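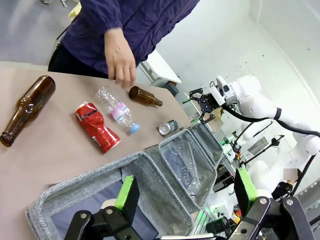

Page 73

Section 6: Trying out grippers on the bottle and can table

Last changed Nov 14, 2025

By now you should have the arm bolted down, the controller talking to it, and the wrist camera giving you a live view. If you don't, go back to Section 5, because everything from this point on assumes you can jog the arm without thinking too hard about it.

I wrote this section after a long stretch of swapping fingers at the Greltcombe bench, where we compare the Ustosora two-finger gripper with the Pidance one. Both bolt to the same wrist plate, both run off the Lekota controller, and on paper they do the same job. They feel very different once you put a crushed bottle in front of them! I'll tell you what I set, what I changed my mind about, and where I'm still guessing.

What you need on the table

Bottles and cans, and a bin to put them in. I like a mix of glass, plastic and aluminum, with a few of them crushed, since a nice round can is easy for almost any gripper and won't teach you much. My usual set has a big amber glass bottle, a small brown glass one, a crumpled red can, a small silver can, and a couple of clear plastic bottles. Lay them on their sides and point the necks every which way. Standing bottles are a different test (Section 8) and they make a mess when you get it wrong.

The bin I use is a gray felt one split into two compartments. Felt is quiet, it gives a little when a finger bumps it, and it costs next to nothing to replace. Push it up against the near edge of the table.

Note: Empty your bottles first and let them drain overnight. A spoonful of soda left in a can will find its way into the finger linkage, and then you get to take the linkage apart. I have done this more than once.

6.1 Mounting the fingers

1. Park the arm with the wrist at chest height and the gripper pointing straight down.

2. Open the gripper all the way from the controller's Hand page, then turn off hand power. The light by the Hand heading goes from solid to blinking.

3. Back out the screws at the base of each finger. On the Ustosora they're all one length. On the Pidance the two inside screws are shorter, so keep them in separate piles or you'll be poking at a screw that bottoms out and wondering what's wrong.

4. Fit the new finger, start every screw by hand, and only then snug them up, going back and forth across the joint.

5. Press the pad onto the finger and run your thumb along it. If a corner lifts, peel it off and start over.

6. Turn hand power back on and close the gripper slowly on nothing at all. The pads should meet flat along their whole length.

Caution: Keep your fingers out from between the pads when hand power comes back on. The Pidance gripper does a little homing twitch, and it pinches.

A word about pad color. I stick to bright green ones. You can get black pads, and they grip the same as far as I can tell, but black pads on black fingers are miserable to judge through the wrist camera. With green you can tell at a glance where the finger stops and the can starts. If you're ordering spares, order green.

6.2 Checking the wrist view

The wrist camera should see both fingertips and a good piece of table past them. People tend to aim it too far down so the fingers fill everything up, and then the bin is gone and you're steering half blind.

1. Open the camera page and put the gripper in its open position.

2. Tilt the camera bracket until both pads sit low in the view, one to each side.

3. Look for the bin. You want both compartments showing when the arm is in its start pose. Save that pose as START on the controller.

4. Jog the arm left and right over the table and watch the cable. It should follow along without tugging at the camera.

5. Put a clear plastic bottle under the gripper and see if you can make out its edges. If it melts into the tabletop, move your lamp before you touch any camera settings.

I fought that last one for ages. Clear plastic on a light brown cover is hard to see for you and for the software, and I kept fiddling with exposure when all I needed was the lamp a bit lower and off to the side. A label helps a lot too. If your bottle has one, leave it on.

Note: Glossy glass throws a bright streak along its shoulder. Don't chase that streak with the exposure slider, or you'll lose the dark parts of everything else on the table.

6.3 Setting the grip force

The controller has 4 force settings, and both grippers use the same names for them even though the squeeze you get isn't the same. These are my starting points.

Setting 1, crushed plastic bottles. They fold up if you look at them wrong.

Setting 2, aluminum cans, crushed or whole.

Setting 3, small glass bottles.

Setting 4, large glass bottles, and only picked up by the body.

With the Ustosora I can leave it on setting 2 for nearly everything except the big amber bottle. The Pidance wants more hand-holding. Setting 1 is a touch weak and setting 2 dents a can you'd hoped to use again. I've ended up running it on setting 2 anyway and keeping a bag of spare cans handy.

Caution: Never use setting 4 on a bottle's neck. The pads only touch a thin strip of glass there, and the bottle swings. If one slips and breaks, hit the stop, leave the arm exactly where it is, and sweep up before anybody moves it again.

6.4 Running the comparison

You'll want to do this the same way for each gripper or your results won't mean a thing. I also like having a second person on the far side of the table to reset the bottles between tries, because walking around and back gets old fast.

1. Lay out your items. Mark each spot with a bit of tape under the table cover's edge, or take a picture of the layout, so you can put things back about where they were.

2. Send the arm to START.

3. Pick the item nearest the bin first. Come down from straight above, stop a finger's width over the item, and line up the pads with its narrow side.

4. Close, wait for the controller to beep, and lift slowly to bin height.

5. Hold it there for a slow count of five. If it slides or turns in the pads, write that down even if it doesn't drop.

6. Move over the bin and let go. Plastic in the right compartment, everything else in the left, which is the roomier one.

7. Call out "clear" before your helper reaches in to reset anything, and keep your hand off the jog control until they call it back.

Caution: Step 7 matters most when you have two arms on one table. Stopping the one you're driving does nothing to the other one. Pause both from the Lekota main page, and check that both lights have changed, before anyone's hand goes near a bottle.

Write down every try, including the dumb ones. My own sheet covers 277 tries so far across the two grippers, and I'd have sworn the Pidance was doing worse than it was until I added up the columns. A drop sticks in your head a lot longer than a clean pick does.

6.5 What I've noticed so far

The Ustosora is the easier gripper to live with. Its fingers stay parallel further into the close, so a crumpled can tends to settle between the pads instead of squirting out the front. It's slower to open, though, and with light plastic you'll sometimes see a bottle cling to one pad over the bin. A tiny wrist wiggle shakes it loose. I've saved mine as a move called SHAKE and added it after every release.

The Pidance is quick! It opens with a snap and I do like it for glass, where the pads bite well on a smooth round body. Crushed plastic is where it struggles. If the bottle is lying diagonally, turn the wrist to match before you come down, because closing on it at an angle just spins it away across the table. I changed my mind about this gripper in July after I started turning the wrist early, so give it a fair try before you box it up.

For short, wide things like a small can on its side, I couldn't tell you which one is better. They trade places depending on how I come in.

6.6 If things go wrong

The gripper closes but the controller never beeps. The item is probably too thin. Raise the "closed" limit on the Hand page one notch and try again.

The item twists as it lifts. You grabbed it away from its middle. Big bottles are heavier toward the base than they look, so shift your grip that way.

A pad has gone shiny. Wipe it with a damp cloth and let it dry completely. If it still slips, swap it, and swap the one across from it too.

One finger touches the table first. The wrist isn't square. Run the leveling steps from Section 5 again, then redo your START pose.

The bin slides when you brush it. Two strips of double-sided tape under the felt will hold it. Leave the backing paper somewhere you'll find it, and go on to Section 7 for the tall container tests.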